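Workshop and laundry tips from the robotics club
Aug 23, 2020

Despina Petkov has run the Trukora student robotics club for several seasons, and the household chores class is the one most of our teams sign up for. In October the teams go to the Zerstead meet, where the laundry event is worth 200 points. These are the tips we hand to new members. Some are about the arm and some are plain laundry advice, and you need both.

Before you go near a washer

Learn to do the job by hand first. Load and unload a front loader yourself a few times and notice where your wrist turns. Most people reach in low, pinch a fold of cloth, lift slightly and pull back. Write that down in your notebook as steps. It will save you an evening of programming.

Empty your test garments of everything. Coins, hair ties and paper tissues all end up in the filter. Zip zippers, and fasten hooks on anything that has them.

Keep a dedicated practice bag. Ours holds old T-shirts, two hand towels, a pillowcase and one pair of jeans. Wash new items once before using them, as stiff fabric behaves differently in the fingers. Dark socks are the hardest thing in the bag, so leave them until the rest is going well.

Setting up

Lock the casters on the base before you power the arm. If the floor is uneven, fold a piece of thin rubber mat under the high side and check again.

Open the washer door all the way and leave it there. A door that drifts halfway back will be hit sooner or later. On machines with a weak hinge, a loop of soft cord to something solid holds it well enough – take it off when you finish.

Cables cause more lost runs than bad code. Leave enough slack for the full reach and no more. Hook-and-loop ties are better than zip ties here, because you will move them. After any change, run the arm through its whole range slowly with one hand near the stop button.

Wipe the gripper fingers with a damp cloth before each session. Lint and fabric softener build up and make them slick. Don't use oil or furniture spray anywhere near them.

Reaching into the drum

Approach straight through the middle of the opening and drop down only after the fingers are past the gasket. The rubber folds are soft and will catch a fingertip. If you do snag it, stop and back out along the same line. Pulling sideways can tear the gasket, and a new one for the club's practice washer cost us 135 dollars.

Turn the drum by hand so that a lifter paddle sits at the bottom or well off to one side. Pick one and use it every time. The Srivastava team ran a whole month of practice with the paddle wherever it happened to stop and could not compare any two runs.

Dark clothes in a dark drum are hard to pick out. A small clip light aimed into the drum from the side helps. Aimed from the front, it bounces off the steel and makes things worse.
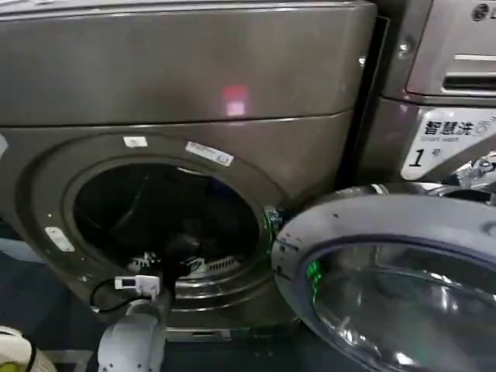
Reaching low into the drum for a dark item, door fully open.

Close the fingers slowly and lift a little before pulling back. If the cloth is wrapped around other pieces, let go and take a new grip. A long tug on a tangled load strains the wrist joint and stretches the shirt.

Scoring and records

Log every attempt, including the poor ones. The Feketti team had 3,477 grasps in their log at the end of last season, and when their wrist motor started to fade they could find the week it began. Put down the garment, the paddle position, the light and the result. One line each is plenty.

A practice score of 88 or better on the club sheet means you are ready to try mixed loads. Below that, stay with towels.

Cleaning up after

Wipe the gasket dry, folds included, and leave the door ajar so the drum can air out. Pull the detergent drawer and rinse it if there is residue.

Park the arm in its folded position before switching it off – some of the joints sag when the power goes. Coil the cables loosely and hang them on the pegs by the door.

Practice clothes go back in the bag dry. If anything is still damp, hang it on the rack overnight and put your team name on the clip.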